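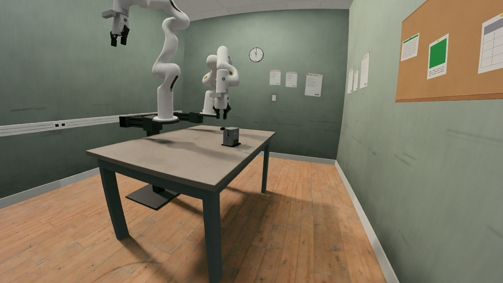

Ticket: Festival screening file drops to silence at reel change
Product: Lumenta playback server
Submitted by: Grirkik projection desk
Status: Closed
Priority: High

Problem as reported

Short film supplied as two reels, mixed live action and still photographs. Picture plays through without a fault. Sound cuts out at the join between reel one and reel two and comes back after 2 seconds. Repeatable on every run. The same package plays correctly on the distributor's own machine.

Screening is in June and the filmmaker has asked for no substitute file unless the picture is left untouched.

Steps already tried by the desk

Restarted the server. Deleted the package and ingested it again from the supplied drive. Swapped the audio cable to the sound processor. Played a different feature with several reels – no dropout.

First response

The cable and processor can be ruled out, as other content plays cleanly. Please run a full hash check on the package and send the playback log covering the join. Leave the fader at its usual setting so that the log entries can be compared with earlier ones.

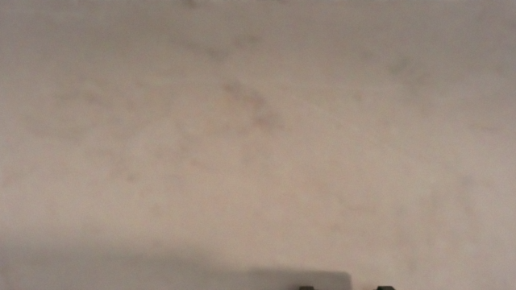 Grirkik desk: Hash check passed on all files. Log attached. There is a line reading "audio buffer reset" at the join and nothing else out of the ordinary. We also tried starting playback 40 seconds before the join instead of from the top, and the dropout is the same.

Second response

The reset line is the useful part. The server clears its audio buffer when the channel count changes between reels. Reel one has six channels. Reel two has eight, the last two of them empty. The distributor's machine probably holds the higher count throughout, which would hide the fault.

Two ways round it:

1. Set Channel Handling to Fixed in the Lumenta audio menu and enter eight. This applies to everything in the playlist, so check the adverts and trailers afterwards.

2. Ask Lurora, who made the package, to reissue reel two with six channels. Only the sound file and the playlist need replacing. The picture files stay as they are.

Option one is quicker. Option two is the proper repair, and it will matter if the film goes on to other venues.
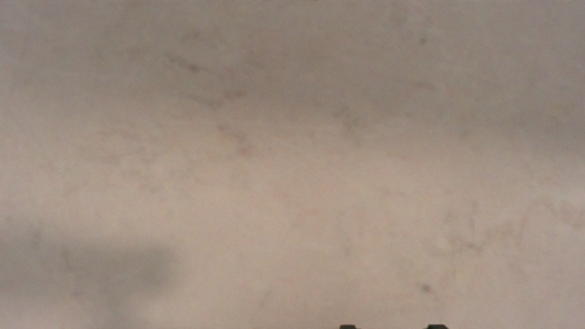 If option one is used, save it as a separate preset and recall it for this film only. Changing the default has caused low dialogue levels with older six-channel packages on software before version 70.

Result

Option one applied as a stopgap and played through twice without a dropout. Corrected reel two received from Lurora, ingested and checked at the Ulia screen with Channel Handling back on Automatic. No reset line in the log.

Preset kept on the server under slot 80. To be removed after the festival.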